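Filed under: Life & Loss | 33 shares | 4 comments

Writing Your Own Obituary, and Other Ways to Spend February

Tihomir Petkov has rewritten his obituary 4 times and is in excellent health. He brought the latest version to our evening workshop last month, along with a red pen, and asked whether "beloved by all" could be supported by the record. His brother-in-law thought it might need a footnote.

I run these sessions in the back half of the Makulo reading room, where the radiator has opinions and the coffee tastes of the urn. People arrive expecting to be solemn. Within ten minutes they are arguing over whether a bowling trophy belongs before or after the grandchildren.

My advice is to keep it under 600 words. Most papers charge by the line, and your cousins will read only as far as their own names. Put the survivors in an order you could defend at Thanksgiving. Check the spelling of every one of them, including the in-laws, and then have someone else check it. I once left an "h" out of a Kathryn, and I still hear about it at the grocery store.

Then put in something a stranger couldn't have guessed. "He enjoyed the outdoors" fits half the county. "He wore the same hat to every wedding, including his own" is a man I would have liked to meet.
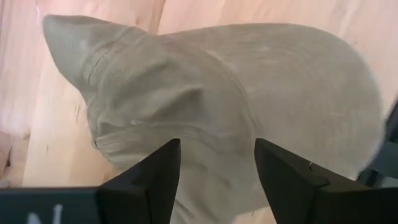
A khaki cap, brim and all.

Velimir Atanasov wrote his in the first person, which the Destero Courier will not print, and he has taken it up with them twice. I admire the effort. The line about his years at the Lazarević bakery ("I was early every day and thanked for it once") survives nicely in the third person, and I told him so. He is considering it.

A few of you have asked about hats, watches, tools and the rest of the closet. Those don't go in the obituary. They go on a separate sheet, with a name next to each item, and the sheet goes where your family will find it before they find the closet.

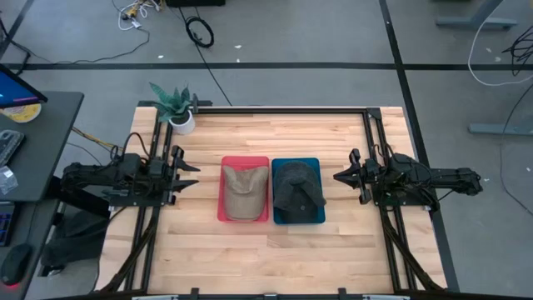
Families who get along beautifully over the house can fall out for two years over a fishing vest. Write the name down. If two people want the same thing, pick one and let the other be mad at you, as you'll be in a good position to bear it.

The next workshop is at 6:30 p.m., same room, same urn. Bring a draft if you have one, or a list of dates and places if you don't. Plumeo Stationers has given us a box of folders, all of them mauve. Tihomir says he is bringing version 5.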